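Storing Small Accessories: Watches, Beads and Pearls
Home Organization Basics, Unit 7 – Handout
Instructor: Kaisu Suominen

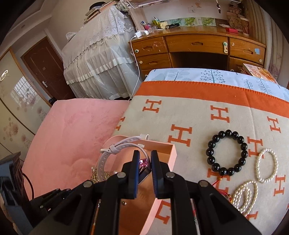
Fig. 1. Sorting a jewelry box: a watch with a perforated strap, with a black beaded bracelet and pearl pieces on the blanket beside the box.

Working surface
Spread a blanket or thick towel before you open the box. Round beads roll on a bare table, and a dropped watch face can crack. Keep the box open in the middle and leave space on both sides.

Order of work
Take out the watches first. They are the heaviest things in most boxes and they scratch whatever lies under them. Fasten the buckle before you put a watch down, so the strap holds its loop. Soft straps that are stored flat under other items pick up creases.

Next come the bracelets. Lay each one in an oval, clear of its neighbors. If a bracelet has a cord, straighten it and check the knot. Elastic that stays stretched when you let go needs restringing.

Pearls
Pearls go in a cloth pouch of their own – never in plastic, and never under metal chains. Wipe them with a soft, dry cloth. Long strands can be nested in loose loops.

Loose beads
Check the floor of the box last. Single beads go in a small lidded jar with a label. Do not throw them out until every strand has been checked.

For next class
Bring one box or drawer insert from home, unsorted. Archie Aitken will show two ways of restringing a bracelet on cord. Read the Flevmont notes on clasps, first section only.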